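4.2 Hand-held grippers on a shared bench

The case for building hand-held grippers in a shared workshop is usually made on cost. We are less sure than we were. The pair used at Umberg was put together from printed parts, bought brackets and whatever fasteners the drawers held, and the bill for parts was the easy bit to report. The hours were not logged with any care, and we suspect most published builds of this sort have the same hole in their accounts.

Two claims from the Andenari plans deserve a harder look. The first is that a person holding the grippers moves much as they would with bare hands. Our users did not. They slowed down, kept their elbows in and began to plan each reach around the cables, which are heavier than the plans suggest. The second is that any small household object will do as a test piece. We chose a compartment organizer with a hinged lid (Figure 3) and found that the choice decided a good deal of the result. A lid has an edge to catch and a stop to push against. A sock has neither.

Of 109 attempts at closing and latching the lid, 89 were scored as complete. We would not lean on that figure. The scoring was done by the same people who built the grippers, the latch was allowed a second press, and the attempts were spread over 2 evenings with the jaws re-tightened in between. A stricter reader might throw out the first evening altogether, and we could not argue very strongly against it.

The Skemisex mount, which we had hoped would let either gripper be swapped in minutes, worked loose often enough that we stopped using it in December and went back to plain bolts. The Morris bench next door reports better luck with the same part - though on a lighter gripper, and with no record of how tight the bolts were to begin with.

What the build does show is modest. People with ordinary tools can make grippers that open, close and survive repeated use. Whether movements recorded with them are any use to a robot arm is a separate matter, and nothing in this section settles it.

Figure 3. Both grippers held over the bench, with the open organizer on the white board. 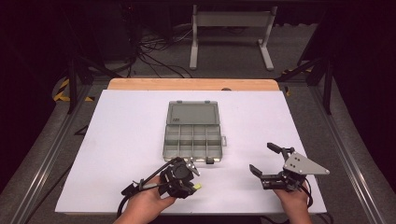
Does a high score on one box mean the grippers will cope with other objects?

There is little reason to think so, as a hinged lid is an easy thing to push against and soft or loose items were not tested.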